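Sound cues for a small house: notes after the Ollport run

24/10/2022

The play closed at the Ollport and I have my evenings back, so I am writing down how the sound was built before I forget the settings.

The script is a two-hander set in a signal box. It calls for 54 sound cues across two acts, most of them bells. The author specifies bell codes in the stage directions and the actors answer them in dialogue, so a cue that lands late makes nonsense of the next line. In the first week of rehearsal we ran everything from one long list, with the bells fired by hand. The error rate was too high. I rebuilt the list so that each bell code is a single cue holding all of its strokes, with the gap between strokes fixed. The operator presses once and the actors learn the rhythm.

Playback was from a laptop into a Koster interface, then out to four speakers. Two hung above the front row and carried rain and music. The other two sat inside the set, one behind the block shelf and one under the stairs. All of the bells went to the shelf speaker and nowhere else. When I tried adding a little of the overhead pair for volume, the sound left the shelf and floated over the audience. I took it out again and raised the shelf speaker by 2 dB, and that was enough for the back row. 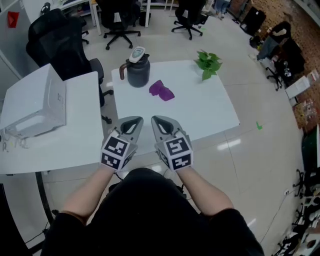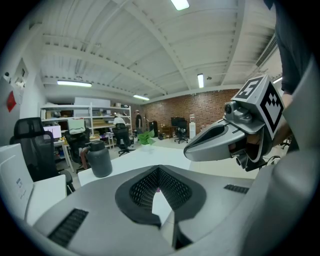 A white table with a pitcher and a potted plant in the first picture, and marker cubes on the grippers in both.

The rain was harder. The Ollport has a metal roof and we opened in October, so on some nights there was real rain over recorded rain. I kept two versions of the rain cue, one of them thinned out above the speech range, and the operator picked one at the half-hour call. The choice was written on the prompt copy so that the stage manager knew which list was live.

Delay times: the overhead pair was set 24 ms behind the set speakers. I measured from the shelf to row C and then adjusted by ear with an actor speaking from the stool. A longer delay made the consonants smear.

The show moves to Sendmont next, a wider room with a balcony. The shelf speaker will not reach the balcony, and I expect to need a small fill under the rail. Their house desk is an Astent, which I have not used. I have asked for the input list and a plan of the hanging points. The plan has arrived – the input list has not.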